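2023-02-17
Posted by Istov to the Lider list

The earlier message said:

> We have 849 logged attempts across household tasks and the rigid-object
> numbers look fine. Is there any reason to keep bags and clothing in a
> separate table? A chore is a chore. I would merge them and report one
> success rate.

I would keep them separate. One rate over all 849 hides the split that matters to anyone asking whether these machines can tidy a room yet. Putting a cup on a shelf and putting sports gear away are both one line in the log, but the second is a string of smaller jobs, and the arm can fail at any of them.

Of the total, 284 attempts involve fabric of some kind. I reread the notes on 27 of those last night. The usual failure is a grasp that closes on one layer when the task needs two, or on the cloth when the task needs what is under it. The planner then carries on as if the grasp were good. Force readings at the wrist don't separate the cases well, at least not with the thresholds Ulon ships in the default config.

Two arms help, mainly by letting one hold while the other pulls. They also add a timing problem. If both grippers close on the same bag and one moves early, the bag turns and the handles end up somewhere the planner doesn't expect. 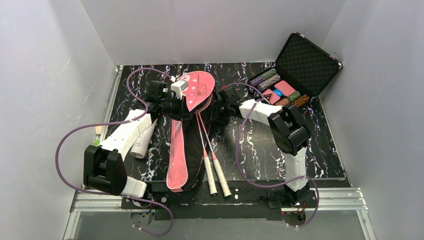

A racket bag is a fair test for this. The rackets are long and stiff, the cover is not, and the handles stick out past the narrow end, so a pull in the wrong place moves the rackets and leaves the fabric where it was. A person corrects for that by feel. I have yet to see a policy on this list do it reliably.

My proposal for the August report: three tables (rigid, fabric, mixed), with at least 200 attempts in each before we print a percentage. Mixed is well short of that at present. Partial completions should get their own column. If there are objections to the 200 floor, please post them before the schema is frozen.

Recent on this list
Escobar task set: revised scoring sheet
Ulon wrist sensor drift after warm-up
Folding towels, one arm or two
Log format changes, part 2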